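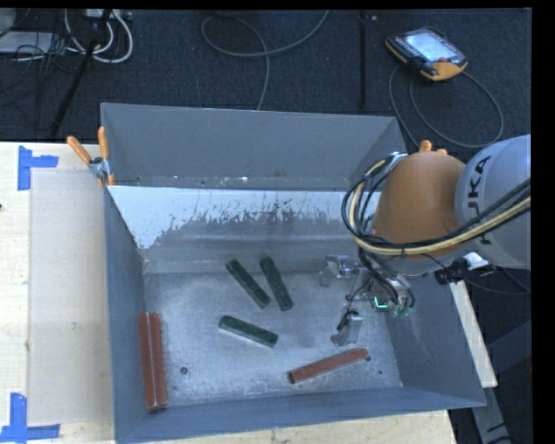
Green and red bars in the bin at Mendale, with the KUKA arm over the top.

G'day, I'm Henrique Rocha, and I started Mendale after years of reading robot safety manuals that sat on a shelf while everyone did their own thing on the floor. We write working rules for small robot cells - the kind with one arm, one bin and a couple of people who also have to answer the phone.

There are five of us now. We test every rule on our own bench before it goes to a customer, and if we can't stick to it ourselves for a full shift, it gets rewritten (you should have seen the first go at our pendant rule, it ran to two pages and I broke it before morning tea!).

Bin picking is our favourite. Our Dristudach handbook has 114 rules in it, and a good chunk are about the dull stuff: where cables run, how a bin gets held down, who has the pendant when somebody reaches in. My own favourite is still number 2, hands out before the drives go on, said out loud every time.

Furnival was our first customer and still rings most weeks, usually to argue, and I love that. Mileck came on board in July with a much bigger shed and a lot of questions about gripper changeovers, so that chapter's getting a proper going-over.

We don't sell robots and we don't take a cut from anyone who does. If you've got a cell you're a bit unsure about, give us a bell and I'll put the kettle on.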